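Bench notebook – dried citrus and ferment trials
May 11, 2022

Good session today, really good, and I want to get it down while I still remember which jar was which. (Last time I left it overnight and spent the next morning sniffing lids.)

First the salt. The preserved lemons from February are ready. They were the batch done in the coarse grey salt from Cullier, packed hard and topped up with juice, and the rind has gone soft and see-through right to the pith. The flavour is gorgeous – floral, a bit olivey, none of that floor-cleaner edge we got off the fine salt batch. The brine has thickened into almost a syrup. I put a teaspoon of it through plain yoghurt and then had to stop myself having another. Keep the brine! Label it and put it in the door of the small fridge, and please don't tip it out when you wash the jars.

The fine salt batch is still too sharp. I've turned the jars and put them back on the bottom shelf. Another month and then we decide. 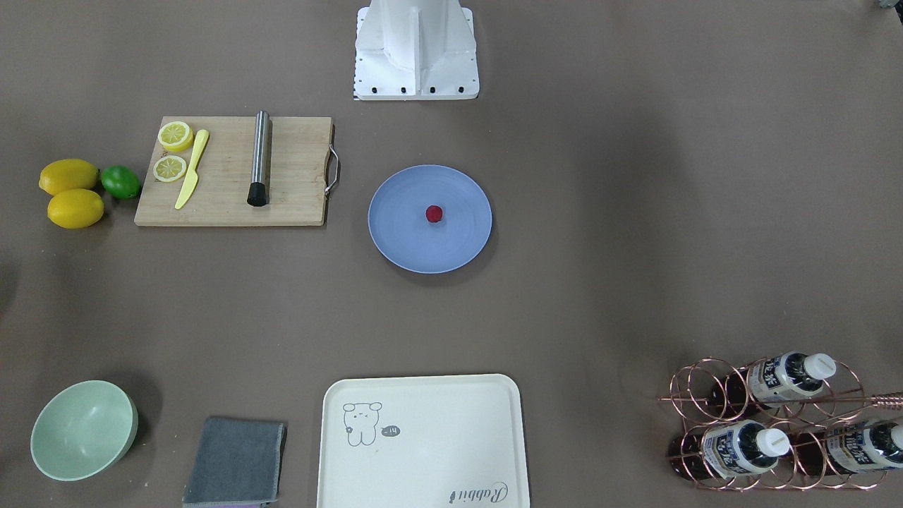

Now the drying, my favourite part. The question left over from last time was slice thickness against curl. I'd been going for 2 mm because it dries fast and looks like stained glass, but the thin ones stick to the mesh and tear when you lift them. Went up to 6 mm on this run. They take forever, the middle stays tacky long after the rind has gone crisp, and the colour drifts towards brown. So the answer is somewhere in between and I'm going to try 4 next. Pat them first, both sides. It made more difference than I expected and I can't believe we never bothered.

Temperature: left the dryer on the low setting the whole way. The one time we pushed it up, the pulp went the colour of tea and tasted like marmalade that had caught on the bottom of the pan. Some people might like that. I quite like that. It isn't what we're after for the Mimia tins, though, where the whole point is that bright yellow when you lift the lid.

Flipping halfway helps with the curl. Weighing them down with a second mesh helps more, but you get a grid pattern pressed into the pulp, a bit like a waffle. Undecided. It might be a feature.

Seeds: take them out before drying. A dried seed is a tooth-breaker, and it leaves a bitter spot around it too.

Tried grinding the offcuts (ends, torn ones, the tea-coloured ones) with the Cullier salt in the mortar. Oh, this is good. Equal parts by weight was too sour, so I went two parts salt to one of citrus and it came right. Smells incredible. It clumps, so it needs another short spell in the dryer after grinding, spread thin on paper. I had it on a boiled egg at lunch and would happily have it on every egg from now on.

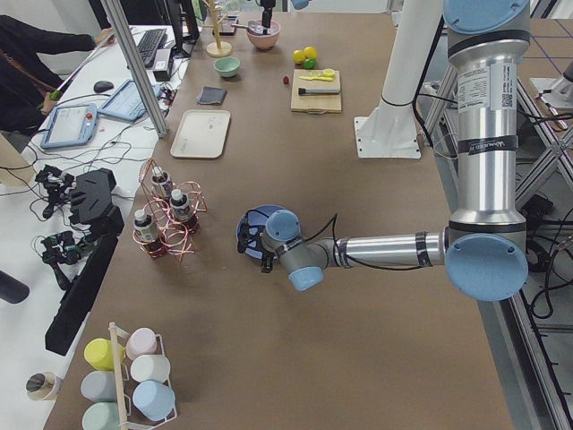
Chilli ferment. The Veres mash is at the lively stage, pushing up against the weight and fizzing when you press it. Smell is clean, fruity, a little like pineapple skin. No film on top. Pressed it back down under the brine and wiped the neck of the jar. The pH strips are past their date and the colours on the chart have faded, so I don't trust the reading and haven't written one down. New strips are on the shopping list, underlined.

Costing, very rough, for whoever picks up the Moltico order. They've asked for a price on 1,000 tins and another on 2,000. Fruit is the small end of it. The slow bit is slicing and laying out, and after that the dryer, which only takes so much per load no matter how keen we are. At the bigger number we'd need a second dryer or a lot of late nights. I'd love to do it. I'd like it even more if the slices could go in loose and not fanned out by hand like in the sample tin, which was very pretty and took me around 6 minutes.

Washing fruit: hot water and the stiff brush takes the wax off properly. Cold water doesn't. You can feel it with a thumbnail, there's a squeak when it's clean.

Still to do:
4 mm run, patted, half flipped and half under mesh
second grind of citrus salt, bigger batch, try it with some of the chilli once that's dried down
taste the fine salt lemons again
pH strips
find out whether the Mimia tins have a lined lid, as acid and bare metal worry me
descale the kettle, it's dropping bits in the brine water

The spare tray of dried slices is on the top rack under a tea towel. Help yourselves to the broken ones, and leave the round ones for the sample tins.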